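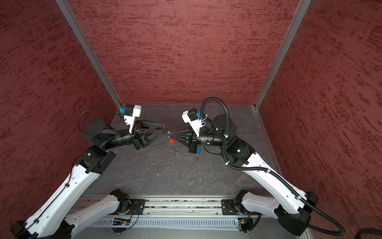

Most club players who ask me how to get better at the lineout want to talk about jumping, and I always send them back to the throw. A good jumper can rescue a poor ball once or twice a game, but he can't do it all afternoon, and your hooker will know it and start to tighten up. The shape I want from a thrower's arms is easy to picture: two arms coming in from the left and the right and reaching toward each other, like the two white and black ones against the dark red walls, with neither side doing more of the work than the other. When one arm takes over, the ball drifts toward the other side of the tunnel, and the referee gets to blow his whistle.

I've been coaching hookers at Lotness for a long while now, and what follows is the routine I use with all of them, from the juniors up to the first team. You need a ball, a goalpost and a bit of patience. A partner helps, but only for the second half.

Step 1: Sort out your grip

Hold the ball with its long point facing where you want it to go. Your stronger hand sits toward the back, fingers spread across the seam, and your other hand rests on the front half to guide it. Don't squeeze! I had a lovely young player, Liên Quách, who gripped so hard her knuckles went pale, and every throw wobbled like a duck. We spent a whole evening in November just holding the ball and letting it go, and the wobble went away by itself.

Step 2: Set your feet

Some throwers like their feet side by side, others like one a little in front. Either is fine, so try both for a week and then choose. What I do ask is that you stand the same way every time, with your knees soft and your toes behind the line.

Step 3: Bring the ball up and back

Lift it over your head until your elbows point forward. Keep them fairly close (think of them brushing past your ears) and stop when the ball is just behind the crown of your head. Going farther back feels powerful, but it arches the spine and gives the other pack all day to read you.

Step 4: Throw and follow through

Lean in, straighten your arms and let both hands finish pointing at the target. Hold that finish for a moment and have a look at your fingers. If they're pointing off to one side, you've found your problem.

Aim at the goalpost from five meters first. Do 14 throws, have a rest and a drink, and do 14 more. Move back only when you're hitting the post more often than you miss it – and be strict with yourself here, as it's very tempting to fudge.

Step 5: Add a jumper

Now bring in your partner. Start with the jumper standing still, hands up, and throw to the hands. Then add the jump, and after that the lifters. Diane Gill, who looks after our forwards, likes the thrower to start the movement and the jumper to react. I used to teach it the other way around, and we still argue over it on the bus, but try hers first. It suits newer players better.

Step 6: Practice tired

Once a week, run two laps of the field before you throw. Your arms will feel like wet string, and that's how they'll feel late in a match at Stunby with the wind coming across the field. Keep the grip and the feet exactly as they were and let the distance suffer if it has to.

If your throws start going crooked again after a good spell, go back to Step 1 for a session before you change anything else.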